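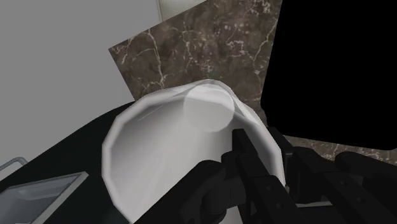
Ticket: wrist view and grip state disagree during remote demos, kitchen sim
Project: Haruna
Component: Gudance teleop client, Anen recorder
Opened: 2026-06-01
Status: open (was closed as "operator error", reopened)

Reported problem
Operator closes the gripper on the rim of the white bowl, the client shows "held", and the recorder marks the demo as good. On replay the bowl lags behind the fingers or stays put. 18 of the last 40 demos do this. We were told to train the operators better. I don't buy it, as the same people had no trouble on the mug task.

Tried so far
1. Swapped the hand controller. No change.
2. Dropped the speed limit in the client. Fewer knocked bowls, same mismatch.
3. Raised finger friction to the value in the Prostgate notes. The notes don't say how they got it, and it made no difference I could measure.
4. Checked the bowl mesh. The rim is flat segments, so a finger can land on a face or on a corner between two. Replays look worse on corners, but I have only looked at a handful.
5. Turned off the operator overlay in case it was hiding the contact. It wasn't. With the wrist so close to the bowl, the black finger housing covers part of it anyway, and you are guessing where the far finger has gone.

Reply from Gudance support
"Please collect 1000 further demos so the policy can average out the noise."

My answer
No. If the label says "held" and the bowl isn't, more demos give us more wrong labels. The first 400 are already suspect and I'd like them kept out of the July training run until someone has replayed them.

What I think is going on
The client works out "held" from finger width alone. The recorder copies that flag and never asks the simulator about contact. I can't prove it without the client source – the log only has the final flag, with no width or force next to it.

Next
– Gudance to confirm how the flag is set.
– Anen build with contact force written at every step.
– Rerun the bowl task with a smooth rim, same operators, same start poses.

Leave this open until the replays match. A new tooltip in the client is not a fix.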